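Progress report: simulated door tasks for the Nidine navigation and handling model
Prepared by Nisreen Khasawneh for Lama Bitar, Clerkden
Thu 15 June
3 min read

1. Position against plan

The work package calls for 600 accepted episodes of door approach and handle use, all collected in simulation. At the close of this period 121 had been accepted. A further 33 were recorded and rejected. Collection started later than planned, as the scene files from Karakaya needed new collision shapes before the doors would swing correctly. That work is finished and has been charged to set-up.

2. Collection

Episodes are driven by an operator at a desk and recorded with the onboard view, base velocity and joint positions. Each is capped at 60 seconds. Start position and heading are drawn at random inside the room, so the set includes long crossings of open floor as well as starts close to the door. Wall colour, floor finish and furniture are left unchanged within a batch and will be varied in the next one. 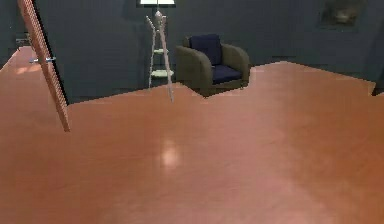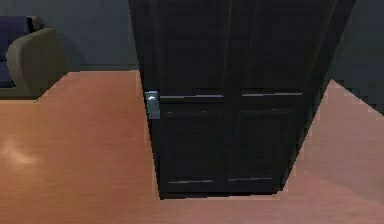 Simulated room, onboard view. First: open floor with the armchair against the back wall. Second: dark panelled door with lever handle.

3. Rejected episodes

Most rejections were for contact between the base and the door leaf. The remainder ran past the time cap or had gaps in the joint log. Rejected runs are kept in a separate folder and are not used for training, though we may want them later for a contact detector.

4. Known faults

The line where floor meets wall renders with stepped edges in places. Raising the render resolution slows the simulator enough to make driving awkward, so recorded runs will be re-rendered offline. Reflections on the floor also shift with the viewpoint. A first training run will show whether the model is sensitive to this.

The arm is often out of view during the approach. Joint positions cover the gap in the log, but a policy trained on images alone would have no sight of the gripper until late in the episode. We propose a second, lower camera for the next batch.

5. Next period

- Complete the remaining episodes in the present room.
- Move the recorder to the Stinex file format.
- Train a baseline on the accepted set and report success by start distance.

6. Decision requested

Approval to add the second camera before the next batch starts. No change to the budget is requested. Storage use will rise and can be met from the present allowance.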